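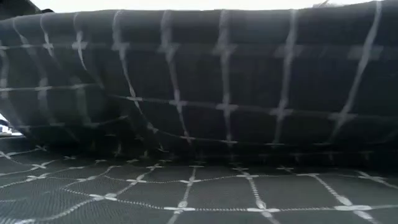
Tuesday, late. Laundry still going so I'm writing this between loads.

Okay so the flannel thing. I said back in October I was going to stop buying new shirts and fix the ones I have, and a couple of you asked how that's going. Short answer, slow. Long answer, keep reading I guess.

Started with a pile of 15. Shirts, two pairs of pajama pants, one robe I forgot I owned. Sorted them on the bed into fix, cut up, and give away. The fix pile was huge because I'm sentimental and bad at this. Moved a few over to cut up the next morning when I was less tired and felt better about it.

Buttons first. Easy stuff. I had a jar of spares and of course none of them match anything. Stopped caring by the third shirt. If the odd button is at the very bottom where it tucks in, who is going to see it. Steal the bottom one, put it up where the gap was, sew the odd one down low. My aunt did this my whole childhood and I thought she was being cheap. She was being smart. Also cheap.

Elbows next and this is where it all slowed way down. A worn elbow is not really a hole, it's a thin spot that wants to be a hole, and if you just stitch across it the thread pulls right through and now you have a worse hole. Ask me how I know. You need a patch behind it, bigger than you think, going out into cloth that still has some body. Pin it with the sleeve turned inside out. Check that you have not pinned the sleeve shut. Check again. I sewed one shut, had to pick the whole thing out with a seam ripper while the soup boiled over.

Matching checks. Don't. I spent a whole evening trying to line up a patch so the lines ran straight through and it was off by a hair and the hair is all I can see now. The next one I cut on the diagonal on purpose and it looks like I meant it. Much happier with that one, wore it to work twice.

Machine is my old Ruvton, bought used, makes a noise like a lawnmower but it goes through four layers without complaining. Tension dial has no numbers left on it so I do it by feel. Bad feel mostly. I was using Zikisik thread because it came in a big pack and it kept snapping, switched to plain cotton from the grocery store of all places and teh snapping stopped. Might have been the needle too, I changed both at the same time, so no real data there. Change your needle anyway.

Somebody in the comments wanted to know about washing. Cold, inside out, low heat or hang it. I hang mine off the shower rod and the bathroom is basically a forest all winter. Pilling I go at with one of those little battery shavers, slow, cloth pulled flat on a table. Not on your knee!! You will nick it. I have a nick in my good gray one from doing it on my knee in front of the tv.

Side note. The car. Yes I still have the Honda, yes it still smells like the wet dog, no I have not done the seats. A person wrote in and said to make seat covers out of the cut up pile and I laughed and then I thought about it for three days. Might do it. Would need to measure the headrests and I don't want to go outside right now.

Cut up pile has turned into: napkins (good), a draft stopper for the back door full of rice (okay, heavier than expected), a pot holder (bad, too thin, burned my thumb, do not recommend without batting in the middle). The napkins I did 12 of. Folded hem, quarter inch, press it before you sew it or the corners go all lumpy. I skipped pressing on the first few and those are the ones we use when no one is coming over.

Money so far, some 6 dollars on thread and needles, plus the seam ripper which I already had and then lost and then found in the couch. I'm not going to pretend it adds up to a big savings once you count the hours. But I like it. Radio on, cup of tea going cold, hands doing something. Beats scrolling.

Still to do: the robe, which has a pocket hanging by a thread or two, and one collar I want to try flipping. You take the collar off, turn it over so the worn side is underneath, and sew it back on. Sounds simple. I've watched a video of it maybe five times and I still can't picture which way the stand goes. If you have done one tell me how long it took you and whether you swore.

Dryer just buzzed. More later, probaby not this week.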